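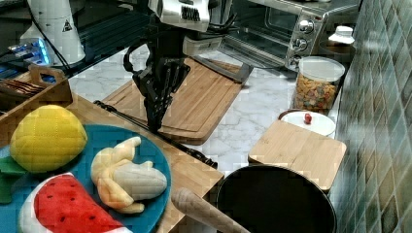

SARMIENTO, January 4, 2023 - The practice kitchen at the Skirlow community house is open again after the holiday break, with the counter laid out for the winter round of its home skills course.

The course teaches people to set up and run a small kitchen. The first weeks are spent on where things go, and cooking starts later. Learners get used to the counter with play food before they handle the real thing, so plush fruit sits on a teal plate near the cutting boards. There is a plush watermelon slice, a peeled banana and a yellow fruit.

"People want to start with the stove," said Dalva Falcão, who runs the course. "I would like them to know where the board is first."

The counter has a white marble pattern and runs along a wall of small green and gray tiles. A grooved cutting board has its place there, near a clear container of colorful dry food with a white lid.
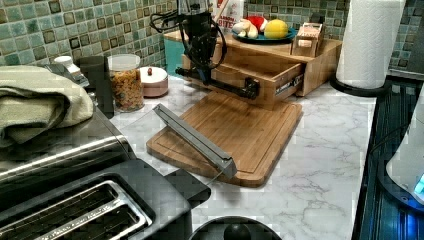

Paper towels stand at the tiled wall, and the bamboo organizer has a drawer that learners are asked to label and fill in their second session. The top of it can hold a plate when the counter gets crowded - something Falcão allows, though she would prefer it stayed clear.

The course had 76 applications for 19 places. Ulises Bustos, who handles enrollment, said anyone who missed out will be offered a place in July before the list opens to others.

Sessions last two hours and are free to Sarmiento residents. Learners should bring an apron and a dish towel. Questions can be left at the Skirlow front desk, extension 2318.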